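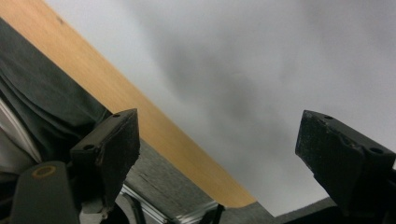
Wumska is the origin and tariff desk I wish I'd had back when I was filling out certificates at my kitchen table. You tell it what you're shipping, where the parts came from and where it's going, and it walks you through which trade agreement might apply, which rule you have to meet and what paper you need to keep. I say "walks you through" on purpose, as the hard part is usually the goods themselves. Take a wooden board with a smooth orange-tan face, a rounded corner and a gray underside. Is it a piece of wood, is it a part of a piece of furniture, and what's that gray side made of? Your duty rate hangs on the answers, and so does the origin rule, and if you get the first one wrong everything after it is wrong too (ask me how I know!). Wumska starts there, with the dull questions, and won't let you skip to the fun bit until they're answered.

I'm Mizanur Cassim and I built the first version of this for myself. I was exporting kitchenware and small furniture under the Patwary name, mostly to buyers who wanted the lower duty but had no interest in how I got it for them. Every new agreement meant another pile of annexes to read and another format of certificate. I had a spreadsheet with so many tabs that it took a full cup of tea to open. Midoten is the company that grew out of the spreadsheet, and Wumska is what we sell.

What it does

You set up each product once. For every product you enter a bill of materials: what goes in, who sold it to you, which country it was made in, and what you paid. Wumska suggests headings for the materials and for the finished item, shows you the chapter notes next to them, and asks you to confirm. It never picks a code for you silently. I was stubborn about that one, because I've used tools that did, and when customs asks why you chose a code, "the software liked it" is a rotten answer.

Once the codes are in, pick a destination. You'll see the agreements your country has with that market, laid out side by side, with the normal rate and the preferential rate for your product. Lots of places now overlap, so the same carton of goods might qualify under two or three different deals with different rules and different phase-down schedules. Sometimes the newer agreement has the friendlier rule and the older one still has the better rate. Sometimes the normal rate is already zero and you can close the laptop and go outside – Wumska says so in big letters at the top of the page, and I think that alone has saved people more time than any other feature.

After that comes the origin test. If the rule is a change in heading, it checks every foreign material against the finished item and flags the ones that don't shift. If it's a value content rule, it does the math by the method that agreement uses (build-down, build-up, whichever), and lets you slide the material cost up and down to see how close to the edge you are. I love the slider. A supplier raises prices or your currency drops and suddenly a product that passed comfortably doesn't pass anymore, and you want to find that out before the container sails.

Then it drafts the paperwork. Certificate, declaration, supplier statement request, cover note to the buyer. You read it, you sign it, it's yours.

Cumulation, since people always write in about it

Yes, it handles cumulation. If your agreement lets you treat materials from another member as if they were your own, tick the box on the material and it counts. You do need proof that the material itself qualifies, and buying it from a trader in a member country isn't proof. Wumska will nag you for the supplier's statement and keeps a red dot on the product till you upload one. You can turn the dot off. Please don't turn the dot off.

Where agreements have new members joining, we add the member when the agreement takes effect for that country, and not on the day of the handshake photo. There's a "coming up" tab where you can run your products against a deal that's signed and published but isn't live yet. It's handy for talking to buyers. It's no good for claiming anything, and the drafts you print from it have a great ugly stripe across them so they can't wander into a real shipment by mistake.

Plans

Solo is for one person and up to 2,000 product lines. It has every agreement in the library, all the origin tests, and drafts in English. It costs $30 a month and you can stop whenever you like. I'd start here even if you think you're bigger than this.

Team gives you eight logins, an approval step so one person prepares and another signs, and the shared supplier inbox. That inbox is the best thing on the plan. Your suppliers get a link, fill out their statement in their own time and it lands on the right material without you copying anything. Price depends on how many product lines you have, so write to us and we'll send you a number the same day if you catch us before late afternoon.

Broker is for customs brokers and forwarders looking after other people's goods. Separate client files, separate archives, your letterhead on the drafts. If you already work in Rivell for your entries, the Broker plan passes codes and origin status straight across. Solo and Team can export a file that Rivell reads, but you'll have to drag it over yourself.

Getting set up

Plan on an afternoon for your first handful of products and be nice to yourself about it. The slow part is finding out where your materials come from. People tell me they'll have it all done by lunch and then they discover the hinge supplier has been buying from somewhere else since spring, or that the "local" glue is only local in the sense that the truck is.

Have these ready before you begin:
Your bills of materials, even scruffy ones
Recent supplier invoices
Any codes you've used on past entries
Old certificates, if you've issued them
Any ruling letters you've got from customs

You can upload a spreadsheet. There's a template, but I've seen so many homemade layouts by now that the importer copes with most of them. Merged cells still upset it. They upset me too.

We run a setup call for every new account, Solo included. It's usually me, and I'll share my screen and do your first product with you. Bring an awkward one! The easy ones you can do without me, and I'd much sooner spend the time arguing over whether your gift set is a set.

What it won't do

It doesn't give legal advice and it doesn't file your entry. It doesn't cover export licensing or sanctions screening, so you'll want something else for those. It doesn't handle antidumping duties beyond a warning that your heading and origin have come up in a case somewhere and you should go look. And if your product is a real puzzle, the sort that could sit in four chapters depending on who's reading, then get a binding ruling. Wumska will help you put the request together, with the composition, photos and your reasoning in one file, but the answer has to come from customs.

Keeping records

Everything you sign is stored with the rates, rules and supplier statements as they stood at that moment. If somebody comes back years later wanting to verify a shipment, you open it and it looks the way it looked then, old prices and all. You can download the whole archive any time as plain folders, and you can still download it after you cancel. I had a provider once who made me pay to get my own papers back and I've stayed grumpy about it.

Updates

The rate library gets a full refresh each August and smaller ones whenever a schedule changes in between. When a change touches one of your products you get an email naming the product, the old rate and the new one. If nothing of yours is touched, you don't get an email. We tried a newsletter for a while – it was mostly me getting excited about annexes, and the folks who liked it can still find it on the Midoten blog.

To try it, make an account with your email and add one product. You don't need a card for that, and the product stays there if you decide to carry on. Questions go to the box at the bottom of this page. Tell me what you ship and where to, and if you've got a code in mind already, put that in as well.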